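Section 4. Recording a Task by Remote Control

This section covers recording a pick-and-place task with the Halico two-arm station and its remote-control arms. Read Section 3 (Power, Emergency Stop and Arm Clearance) first. The hand-guided method is in Section 5 and uses the same file names and the same review screen.

You will need the station with both grippers fitted, the pair of remote-control arms at the operator's desk, the foot pedal, and the items for the task. The sample task, Phone Packing, uses a slim handheld device, its box and its tray.

4.1 Before you start

1. Wipe the grip surfaces on all four fingers with a dry cloth.
2. Set the grip force to 8 newtons for the sample task. Heavier items may need more. See the table in Appendix B.
3. Put the items on the table within reach of the arm that will use them. Leave space between the items so the fingers can close without touching a neighbor.
4. Open the Recorder and choose New Task. Type a task name with no spaces.
5. Check that the wrist views and the head view all show a live picture. If one is frozen, unplug its cable at the hub, wait for the light to go out, and plug it in again.

Caution: Keep hands, hair and loose sleeves away from the table once the arms are live. A second person should stand at the emergency stop whenever a new operator is recording.

4.2 Gripping a flat item

1. Press the pedal once. The tone means that recording has begun.
2. Bring the open fingers down on either side of the item. Go slowly for the last part of the move.
3. Squeeze the trigger until the force bar on the screen turns green, then stop squeezing. More pressure on the trigger will not give a firmer hold.
4. Lift straight up before you turn the wrist.

Grip a flat item by its long edges and near one end, so that the rest of it is free to go into the tray. Keep the item in view of the wrist camera during the lift. 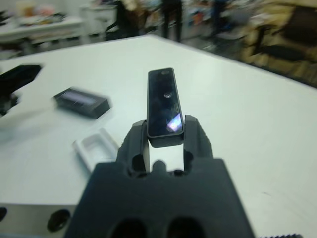 Can I stop halfway through and pick up where I left off?
Each recording has to run from start to finish in one piece. If you need to stop, hold the pedal down until you hear the double tone. The Recorder throws the attempt out and you begin again from the start position.

4.3 Placing the item

1. Move the item over the tray and stop.
2. Line up the near end first, then lower the far end.
3. Release the trigger fully and raise the arm clear of the tray.
4. Return both arms to the rest position and press the pedal once to save.

Note: Small corrections are fine and should be left in. A recording with a slow second try at lining up is useful. A recording with a dropped item should be marked Failed on the review screen - do not delete it.

4.4 Using both arms

Either arm can do the placing. Decide which before you record, and keep to it for the whole set. The idle arm may hover near its own side of the table, but its fingers should not cross the path of the working arm. When both arms are carrying items, place one and clear the tray area before moving the other in.
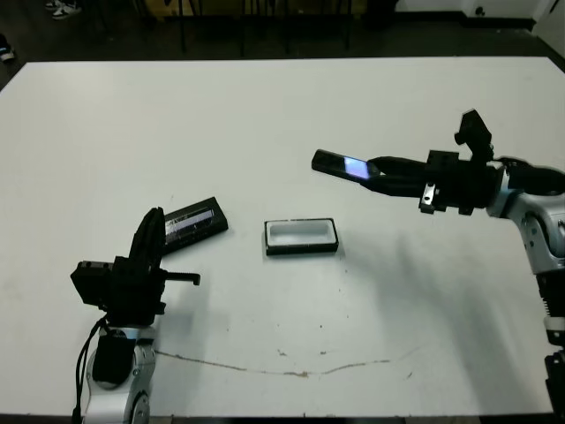
Change the start position of the items a little between recordings. Move the tray a hand's width, or turn it, and lay the item at a different angle each time. The arms should start from the same rest position every time.

4.5 How many recordings

For a single-arm task, plan on 100 good recordings. Two-arm tasks need more, and the Nellinmont training profile will not start a two-arm job with fewer than 1000. Recordings marked Failed do not count toward either number.

4.6 Problems

Arm lags behind the remote: Lower the speed setting and check that nothing else is using the station's network port.

Fingers slip: Clean the grip surfaces again. If the item still slips, raise the force one step at a time.

Error 2340 when saving: The disk is full. Move finished sets to the archive drive and save again. The current recording is held in memory until you do, so leave the station switched on.

Section 4 revised by Chaimae Ghoneim and Getachew Tilahun, Thursday, January 2, 2020.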